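Le cageot d'octobre

Chez Manju Rana, les fruits n'entrent jamais au réfrigérateur le premier jour. Ils passent d'abord par la table de l'arrière-cuisine, où ils sont sortis des sacs, regardés un par un et répartis selon le jour où il faudra les manger. L'opération prend un quart d'heure. Elle la répète deux fois par semaine depuis qu'elle tient la cantine de l'atelier Rätsep, et elle a fini par l'enseigner à tous ceux qui passent en cuisine.

Le mois d'octobre est le plus compliqué. Les dernières prunes arrivent en même temps que les premières mandarines, les tomates de plein champ n'ont pas encore disparu et les agrumes sont livrés à des degrés de maturité très différents. Tout cela se retrouve souvent dans le même contenant, par manque de place. « Le mélange ne me gêne pas pour une journée, explique-t-elle. Au-delà, je sépare. »

Les prunes, les tomates et les agrumes n'ont pas les mêmes besoins. Une prune mûre ne tient que quelques jours et dégage de l'éthylène, le gaz qui accélère le mûrissement de certains de ses voisins. La tomate en produit aussi et y reste sensible. Les agrumes, eux, en produisent très peu et ne mûrissent plus vraiment une fois cueillis : leur peau peut changer de couleur, mais le sucre n'augmente pas. Une mandarine acide le jour de l'achat le restera.

Geeta Kashyap, qui approvisionne la cantine par sa petite société Grostero, insiste sur ce point auprès de ses clients. Beaucoup écartent les fruits encore verts en pensant qu'ils ne sont pas prêts. Or certaines variétés précoces sont bonnes avec une peau verte ou jaunâtre, quand les nuits n'ont pas été assez fraîches pour les colorer. Elle conseille d'en ouvrir un avant de juger le lot.
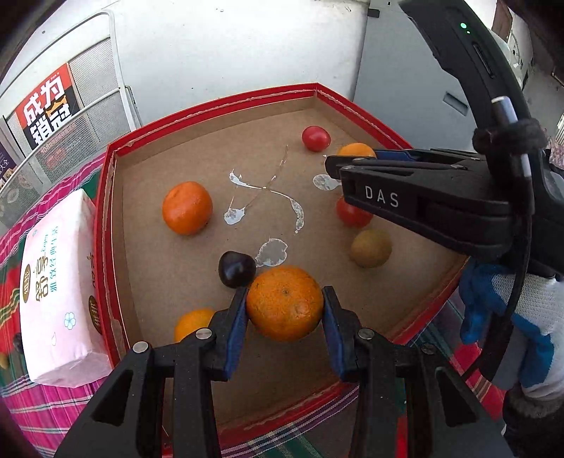

Le contenant compte presque autant que le contenu. Manju Rana préfère les boîtes en carton basses et ouvertes, celles où les fruits tiennent sur une seule couche. L'air circule, rien ne s'écrase, et un coup d'œil suffit pour repérer une peau qui s'abîme. Elle récupère ses boîtes où elle peut, sans se soucier des taches sèches sur le fond, et les jette dès que le carton se ramollit. Les caisses profondes lui ont laissé de mauvais souvenirs : l'an dernier, une livraison de 100 kilos de mandarines y a passé cinq jours, et il a fallu presser tout le dessous en urgence.

Le geste lui-même s'apprend vite. On saisit la mandarine par les flancs, sans enfoncer les doigts, et on la tourne pour voir le côté qui reposait sur le carton. C'est là que la moisissure commence. Le fruit doit être lourd pour sa taille. Une peau un peu décollée n'est pas un défaut chez la mandarine — c'est même ce qui la rend facile à éplucher — mais un creux mou qui ne revient pas sous la pression annonce une chair abîmée. La tomate se prend par-dessous, dans la paume. La prune se touche près du pédoncule, et sa pruine, ce voile pâle qui se forme naturellement sur la peau, se garde jusqu'au moment de manger.

Shirley Haworth, qui a tenu un étal pendant vingt ans avant de donner des cours de conservation à la maison Elora, range ensuite par destination. Les tomates restent à température ambiante, pédoncule vers le bas, loin de la fenêtre. Les prunes mûres vont au frais et se mangent les premières. Les mandarines peuvent attendre une semaine dans une pièce fraîche, davantage dans le bac à légumes, à condition d'être sèches. Elle ne lave jamais rien avant de ranger et essuie seulement ce qui est arrivé humide.

Reste la question des fruits touchés. À la cantine, une mandarine moisie part au compost et ses voisines immédiates sont essuyées, puis mangées dans la journée. Les tomates fendues finissent en sauce le soir même. Pour les prunes trop molles, Manju Rana a une compote sans sucre, cuite vingt minutes à couvert avec un zeste de mandarine non traitée et un peu de gingembre. Elle la sert tiède, avec du fromage blanc.

Depuis la rentrée, elle tient aussi un cahier des pertes, posé à côté de la balance. Les chiffres de septembre n'étaient pas bons, surtout pour les tomates. Ceux d'octobre seront relevés à la fin du mois, avant la prochaine commande chez Grostero.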